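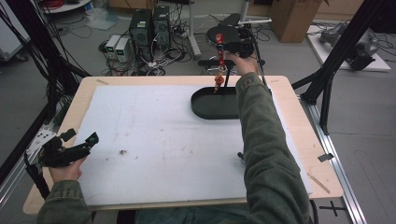

A sheet of white foam board on a wooden table.

Why Is White White and Black Black?

By Rosalind Alcantara

Look at a sheet of white paper and then at a black sock. They look about as different as two things can be. But the light falling on them is the same. The difference is in what each one does with that light.

Where the light goes

Light comes from the sun, a lamp or a screen. It travels in straight lines until it runs into something. Then some of it bounces off and some of it soaks in. Scientists call the bouncing "reflection" and the soaking in "absorption."

You see an object when light bounces off it and goes into your eye. If no light bounced off your shoe, you would not see any detail on it at all, just a dark shape where the shoe was.

Sunlight looks plain, but it is a mixture of all the colors of the rainbow. A red apple soaks up most of the green and blue light and bounces back the red. A leaf bounces back mostly green. A white thing bounces back nearly all the colors together, and your eye and brain read that mixture as white. A black thing soaks up nearly all of them and sends very little back.

Fresh snow is one of the whitest things in nature. It can bounce back almost 90 percent of the sunlight that lands on it. This is why skiers wear dark goggles.

Why isn't white paper a mirror?

A mirror bounces back most of the light too, so you might expect it to look white. The answer has to do with how smooth the surface is.

A mirror is extremely smooth. Light that comes in at one angle leaves at a matching angle, so the picture stays in order and you can see your face. Paper is made of tiny tangled fibers. Light hits them and scatters in every direction. The colors all come back, but they are mixed up, and you see plain white instead of your face.

Milk works in a similar way. It is mostly water, which is clear, but it is full of tiny drops of fat and bits of protein. Light bounces from one to the next and comes out scattered. Clouds are white for the same reason, with drops of water doing the scattering.
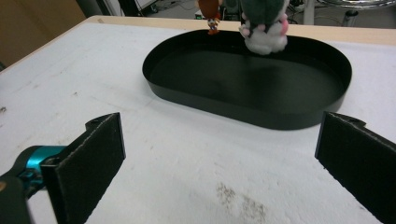
Black things have another habit, and you may have noticed it on a hot day. When light soaks into something, its energy does not disappear. Most of it turns into heat. A black car seat left in the sun in June gets much hotter than a white one parked next to it.

Hafiz Tjoa teaches science at the elementary school in Lellar, and his class tests this every summer with ice. You can do the same test at home.

Try it: the ice race

You will need:
One sheet of black paper
One sheet of white paper
Two ice cubes of the same size
Two small clear plastic bags
A clock

1. Put the two sheets side by side in bright sunshine, out of the wind.
2. Seal each ice cube in its own bag.
3. Put one bag on each sheet at the same time and write down the time.
4. Check every few minutes. Write down when each cube has melted completely.

In Mr. Tjoa's class last year, the cube on the black paper was gone in 17 minutes. The one on the white paper took longer. Your times will be different, depending on the size of your ice and how strong the sun is.

Is anything completely black?

Not quite. Even coal and black paint bounce back a little light - that is how you can see the bumps and edges on them. Some special coatings made in laboratories come very close. A crumpled piece of foil covered in one of them looks flat, like a hole, and your eyes can't find the wrinkles.

Words to know

Absorb: to soak up
Reflect: to bounce back
Scatter: to bounce in many different directions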